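Geschirr und Besteck: Kalkränder, Teeränder, Metallabrieb

Kalkränder auf Steingut lösen sich in Zitronensäure. Dosierung: 19 g Pulver auf 400 ml kaltes Wasser. Heiß angesetzt fällt Calciumcitrat aus, das schwerer zu entfernen ist als der Kalk selbst. Teeränder in Bechern mit Natronpaste ausreiben, danach klar spülen.

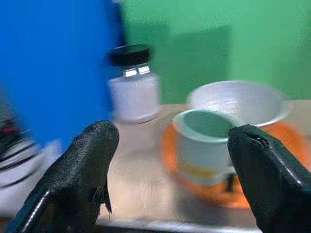
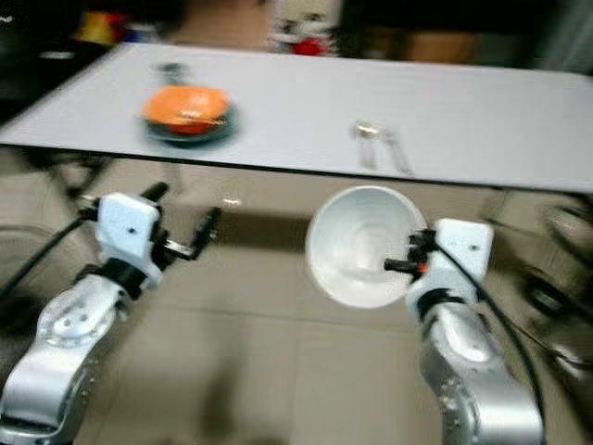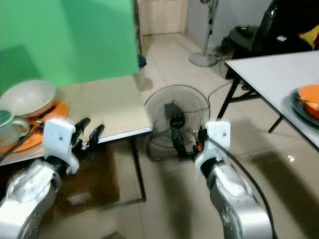
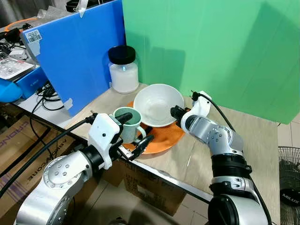 Graue Striche auf heller Glasur sind meist Metallabrieb vom Besteck – kein Kratzer, sondern Auftrag. Flüssige Scheuermilch mit weichem Tuch, ohne Druck. Dekore mit Goldrand aussparen.

Unglasierte Standringe nehmen Wasser auf. Nach der Reinigung kopfüber trocknen lassen, bei Stapelware mindestens 72 Stunden. Filzscheiben zwischen den Tellern verhindern neue Striche.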